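Visit report: Calado workshop, Gralluden
10 December 2018

Four of us from the Gidmont maintenance group went out to Gralluden to see how Calado keeps its hand cell running. We got there late on account of the ring road and missed the coffee. Fernanda Caldeira, who runs the cell, took us straight to the back room.

The arm and hand went in last January. At the time of our visit the counter showed 2356 hours. Every start and stop is written in a paper log as well, in pencil, and the two figures were 11 hours apart. Fernanda puts that down to a week when the counter was reset.

Most of her talk was about the cable. It is checked at the start of each shift. She turns the threaded collar by hand, never with pliers, and then moves the wrist through its full range to see that the cable does not pull. They have replaced it twice. Spares come from Stirnarell and took 19 days the last time – too long, so there is now one on the shelf.

The screws on the forearm get a paint mark after tightening. If the mark has moved, the arm is stopped and the joint is opened.

After any repair the hand is put through a set of poses over the work table before it is allowed to pick anything. The fingers and thumb are run separately, and a finger that lags goes back to the bench.

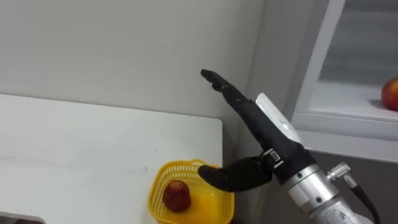
SETUP AND DAILY CARE

The table is white, with a yellow plastic basket near the right edge and fruit for the picking work. Dust is wiped off the hand with a dry cloth. Fernanda does not allow spray cleaners near the wrist.

We asked about the white module on the back of the hand. It comes off only at the yearly service, and she would not open it for us.

Parking is behind the building, gate code from the office.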